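4.2 Desk tidying with hand-held grippers

The second group of tasks concerns the tidying of an office desk. We selected it after the shelf tasks of Section 4.1 because it looks easy for a person and is still difficult for a machine. The objects have different shapes and weights, and the correct final place of each object depends on habit. A person who enters the room knows at once that a bottle should stand and that a plant should not be pushed by its leaves. Our policy must learn both facts from demonstrations only.

All demonstrations were collected with the Plelier hand-held gripper, one in each hand of the operator. No robot arm is necessary at this stage. The operator walks to the desk, performs the task at a natural speed, and puts the grippers down when the task is finished. The motion of each gripper is recovered from the printed markers and from its own camera. The recordings are then converted to the arm coordinates of the Gonach platform, which we use for all tests in this paper. Figure 6 shows a part of the work area.

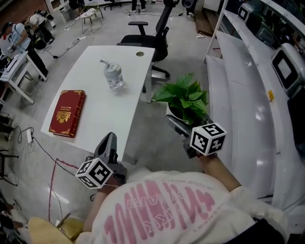 Figure 6. Operator at the white desk with two hand-held grippers. The red book, the plastic bottle and the potted plant belong to the desk set.

In total we kept 263 demonstrations for the desk. Demonstrations were removed when a marker was hidden for too long or when the operator touched an object with the fingers. We did not remove slow demonstrations. In an earlier test at the Ullberg site we had done so, and the resulting policy closed the jaws too early on thin objects. For comparison, the Đồng baseline was trained on 3000 episodes of single-object picking and was not adapted to our desk.

The results differ strongly between objects. The bottle was the most reliable. When it lies on its side, the policy approaches the neck, lifts it, and turns it upright in most of the trials. The main error is a small rotation of the bottle after the release, which sometimes makes it fall again. The book is harder. A closed hardcover book is wider than the opening of the jaws, so it must first be pulled over the front edge of the desk with one gripper and then taken with the second. Operators do this without thinking, but they do it in several different ways, and the policy tends to mix them. We observed that it began to pull with the left arm and stopped when the right arm started the same motion. Training on the demonstrations of one operator reduced this problem but made the policy weaker when the book was placed at a new angle.

The plant was included as an object that must be moved by its pot. Leaves hide the rim from many directions, and the policy often waited a long time before the first contact. We consider this waiting acceptable for an office, although it would be too slow for a shop floor. Each trial was limited to 200 seconds, and most of the failed plant trials reached this limit with no contact at all.

We did not empty the room during the work. Other people continued their own tasks, and the light changed with the hour. This makes the recordings less uniform, but a machine for daily chores will meet the same conditions.

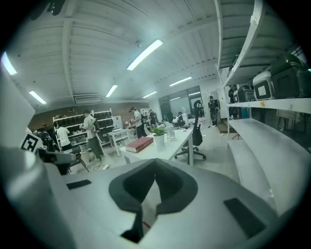

Can the present system tidy a desk without supervision?

It can do a part of the job, mainly for rigid objects that fit between the jaws, but a person must still be near for the book and for any object that can spill or break.

We also measured how often this person had to help. Over 112 trials on the Gonach platform, help was most frequent at the change from one object to the next. The single motions were usually good, and the arms then hesitated over what to do second. A fixed order of objects removed most of these pauses, but it must be written again for every desk. The tests in August used a fixed order, and their results are reported separately in Section 4.3.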